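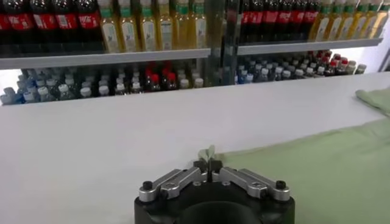 Crab trap tags are changing in Bredari Bay and most of the people who set traps there found out last month. New color, new number format, and a hard cap per license for the first time. Kellport had its info night in September, 6 p.m. start, ran long. I got there late and stood at the side by a broad white table with a display of bottled drinks behind it, scribbling on the back of a tide chart. Half of what follows is from that tide chart. The other half is from Thanasis Petridis, who has crabbed the mouth of the Travley since he was a teenager and who let me ride along the next morning.

The numbers first. There are 105 commercial crab licenses in the bay. Last season the cleanup boats pulled 1151 abandoned traps off the bottom, and that's only the north half, the part shallow enough to work at low tide. Total tags issued for the coming year: 3575. Under the old system there was no total. You bought tags like you bought bait.

Petridis isn't against the cap. He's against the way it's divided.

"I fish all of mine," he told me, hauling the third trap of the morning. Two keepers, one throwback, a lot of eelgrass. "Guy down the dock has a license and a boat that hasn't moved. He gets the same tags as me."

Same tags, yes. The split is even in year one. After that it goes by landings, and tags that come back unused go into a pool. How you get tags out of the pool is still being worked out. I asked two different people at the meeting and got two different answers, so I'll leave that alone untill there's something in writing.
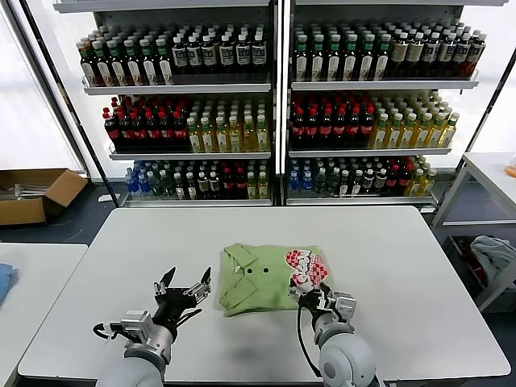

Light green polo, folded, with a red-and-white print.

The gear rules are the other half of it. Every trap needs two escape rings now, one on each side of the upper chamber, and a panel that rots out if the trap is lost. Untreated cotton cord is fine. Jute is fine. Zip ties are not, and plenty of traps on the Kellport dock are held shut with zip ties as I write this. A lost trap keeps catching, is the trouble. Crab goes in, dies, baits the next one. Petridis pulled up one of his own a couple of years back that had been gone all winter. He didn't want to talk about what was in it.

Cost. The rings are cheap. The labor isn't, if you run a full set and work alone. Phillips, the gear shop on the landing, is selling panels already cut and laced, and will put them in if you bring the traps by before the season. There was a line when I went past. Bring them dry and scraped, they won't take them fouled.

Recreational crabbers: you're in this too. Fewer tags, same rings, same panel. Dock and pier ring nets stay exempt so long as you stay with them. Walk off for a sandwich and it counts as unattended gear. Buoys need your name and license number on them in letters you can read from a passing boat, and marker pen that's half washed off won't do. Brand it or paint it.

The Travley channel is closed to traps altogether from the railroad bridge down to the first green marker. That one got the most noise in the room. It's where the big males sit in the fall, everyone knows it, and it's also were the barges run. Lines in propellers, mostly. Petridis lost eleven traps there in one night once and still thinks the closure goes too far. He'd have taken a night closure. So would most of the boats on his side of the dock, going by the hands.

Tags go on sale at the Kellport harbor office, mornings only. Bring last year's, used or not. They want the old ones back.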